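Two arms over one board: what rules do you set for the idle arm?
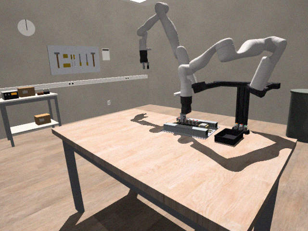 Our sim cell, right arm at the connector row, other arm up out of the way.

Karine Lévesque
Hi all! We're having a great time with our two-arm connector assembly cell and I want to get our house rules right before we build the real one in November. Everything is in simulation at the moment. Both arms hang off the same crossbeam and share one board, and the parts tray sits beside the board at the foot of the post.

My draft rule says that when one arm is working at the board, the other has to be parked high with nothing in the gripper. Is that too strict? I've run 864 cycles that way and it's lovely to watch, but it's slow. If I let the second arm wait lower down I'd get a good chunk of time back. How do you write this up for your own cells? Also, do you bother applying the rules in sim at all, when there's no one to hurt and nothing to break?

Nathalie Robichaud
Oh, I love this question! Keep the rule, but split it in two. We have a similar layout for our Gurkby line and our sheet now reads:

Parked: gripper empty, arm above the height of the crossbeam, no motion without a fresh request.
Waiting: gripper may hold a part, fingers at least 300 mm above the board, and only on its own side of a line we've drawn through the fixture.

An arm can go from parked to waiting whenever it likes. To go from waiting to the board it has to own the zone, and only one arm can own it. The release happens after the first arm has cleared the height, never when its gripper opens - we had that wrong for months and got away with it purely by luck.

And yes, please do apply the rules in sim! It's the cheapest place to find out that one is silly. Put the zone in the controller, the same code you'll run later, so you aren't relying on the motion planner to be polite. Log every refusal too. We went through 79 of them one afternoon and 66 came from a single badly placed waypoint over the tray. So satisfying to fix.

One more thing about your tray. It's right up against the post, so give the tray its own zone, separate from the board. You'll find an arm reaching in there has fewer ways out.

Normand MacDonald
just slow everything down, works for us

Radoslava Urban
Nathalie's split is great and I'm stealing it. I'd add that the parked and waiting rules cover the arms and the parts, and people need their own section. Before November, do a proper risk assessment on the actual cell, with the real grippers and the real connectors in them. ISO 10218 is the place to start, plus whatever your province asks for. A clean run in sim tells you the sequence is sound. It says very little about where somebody will lean in to pick up a dropped connector.

Also write down who is allowed to change the heights. On our Jitham cell anybody could edit them, and the number drifted down a bit each time someone wanted a quicker demo. Now a change needs a second name and a rerun of the whole set in sim. Have fun with it, Karine, and post the cycle times when you've tried the waiting height!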